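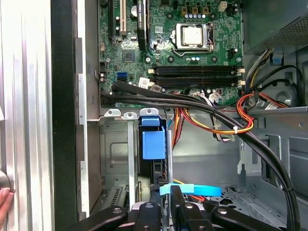

Filed under: Workshop, Old Computers, Robots

So the new brain for the arm is an old tower PC, and I'm weirdly happy about it!

I'd been running Flaltemico (my arm, for anyone new, named after a typo in my very first config file) from my laptop, which meant that every time I wanted to read email the whole project had to stop. What I wanted was a machine that lives on the bench and stays plugged in. Lumturie Begović, who has the bench across from mine at Zakness, had this tower under her desk and said I could have it if I stopped asking to borrow her good soldering iron. Deal.

It's a nice roomy case, the kind with blue plastic latches on the drive bay, and there's a Quadro card standing in its slot. I don't need much from a graphics card, it only has to draw the joint plots and one camera window. Memory is another story. Both of the long black slots were empty when I got the side off, so I've ordered two sticks and will get to that when the mail does. I paid 60 dollars for the pair plus a new drive cable, and that's the entire budget for this part of the build.

What I spent most of Saturday on was the cables. There's a fat bundle of black ones sweeping across under the memory slots, and then the orange, red and yellow power wires cross over it and get pulled together with a tiny zip tie. I'd like to reroute all of it so I can reach the drive bay with my actual human hands (mine are big, and I have the scraped knuckles to show for it). I cut one tie, moved two wires, decided it looked worse, and put a new tie on. Some Saturdays go like that.

Then the drive. I want it in a caddy so I can pull it and take my logs home, and this case already has the blue kind with a release tab on the side, so no brackets to print for once. My first plan was a 3D printed sled called Bundetti, version 4, and I'm a little sad that it's going in the drawer with versions 1 through 3. 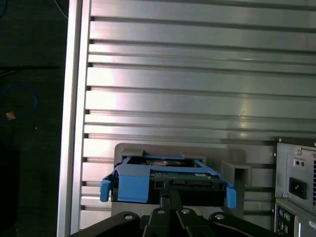 The drive itself is secondhand too. I ran a long test on it at home before I trusted it with anything, and it came back with nearly 4000 hours on it and no bad sectors, so I figure it has some life left. It's not fast, but my log files are just joint angles and timestamps and a drive from ten years ago could keep up with that.

Next is the operating system, and I keep going back and forth. Lumturie says to put on the plainest Linux I can find and leave it alone. I want the real-time kernel, mostly for the shoulder motor, which gets a bit twitchy when commands show up late - you can hear it from across the room. I have a script called Dumitrescu that measures the delay, and on the laptop the worst one I caught was 127 milliseconds. That's terrible! I'd like to see what this box does before I start blaming the motor.

If anybody has run one of these older towers with a real-time kernel, please leave a comment and tell me which version you used. The memory should be here in early October and I'll post the numbers then, good or bad. I still owe Lumturie a roll of solder, too.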